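Nalport Hand Tool Kit: Planning and Set-Up Guide
Section 2. Before you order

Last changed: June 1, 2026
Prepared by Bronisława Urbańczyk, Skellbridge

Read this section before you fill in the order form. It is written for the person who holds the budget, and also for the person who will prepare the room. If these are two different people, please read it together one time. Many late orders come from a table or a cable which was left off the first list.

2.1 Decide how many stations you need

1. Write down the tasks you want to record in the first period. Short names are enough: fold towel, place cup, close box.
2. For each task, mark if it needs one hand or two hands. Cloth tasks almost always need two.
3. Plan one pair of hand grippers for each station. Do not plan to carry one pair between two rooms. The calibration must be checked after each move, and the time lost will cost more than you saved.
4. Add one spare pair for every 3 stations. If you have only one or two stations, still order one spare pair.

Note: A left gripper can not replace a right gripper. Spares are ordered in pairs for this reason.

2.2 Make the budget

The prices are from the current list for direct orders. Delivery inside the Neltville region is included. Delivery to other places is calculated after you send the form.

Hand gripper pair, with cables: 1,844
Station computer, prepared: 602
Wear parts set (finger pads, screws, bushings): 150

5. Multiply each line by the number of stations. Put the spare pairs on a separate line, so that it is not deleted by mistake when somebody makes the budget smaller.
6. Add one wear parts set per station for each half year of planned work. Finger pads are a wear part and the warranty does not cover them.
7. Add the things we do not sell: table, curtains, lamps, stands, floor tape, task objects. Buy these locally. Zieliński can deliver tables and curtains on one invoice if your purchasing office prefers this.
8. Keep a reserve for operator hours. In our own first project the hours were nearly double what we planned, and the equipment was the smaller part of the total.

Caution: Do not order the computer from another supplier before you have compared it with the port list in Section 3. Two grippers on one shared hub can lose data without any error message.

2.3 Plan the room

9. Choose a table with a plain top. Strong patterns and glass tops are not suitable. Rounded corners are better for the sleeves of the operator.
10. Measure the path of each gripper cable from the hand to the computer, along the floor and not through the air. Add one arm length to it. Write the longer of the two results on the form for both sides.
11. Check the light at the table at the hour when you will work. A ceiling lamp directly over the table can make a bright spot on a polished top. Move the table first, and buy more lamps only if moving did not help.
12. If there is a window, plan for dark curtains on that side.
13. Reserve the floor area behind the table too. Stands need more place than their drawing shows, because the legs open wide.

Caution: Cables on the floor are a danger for falling. Keep the place where the operator stands free of loops, and include cable covers in the budget if people must walk across.

Two-hand towel task, and an open gripper over the table top:
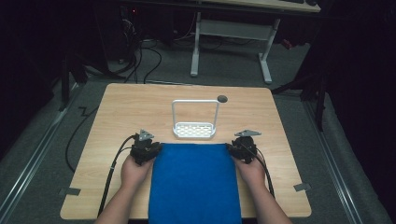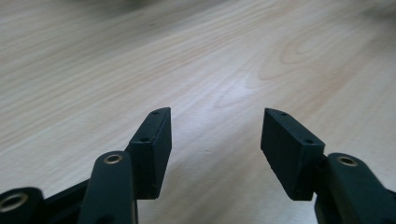 2.4 Choose the task objects

14. Buy every cloth object in one strong color, and buy several of the same. Colors which are near to the table color make the checking of recordings slow.
15. Do not buy objects that are wider than the gripper can open. The opening is written on the data sheet. Take off a small margin for the operator.
16. Keep the receipts and the article numbers. When an object is lost in the middle of a project you will want exactly the same one again.

2.5 Send the order

17. Fill in the form with the number of stations, spare pairs, cable length and delivery address.
18. Let the person who will prepare the room sign it also.
19. Send it to Skellbridge. For work which starts in September, we ask that the form is with us before the summer holidays, as the gripper pairs are built after the order and not kept on the shelf.

Note: Changes of cable length are free until you receive the build confirmation. After this, a new cable is charged as a wear part.

Continue with Section 3, Computer and ports.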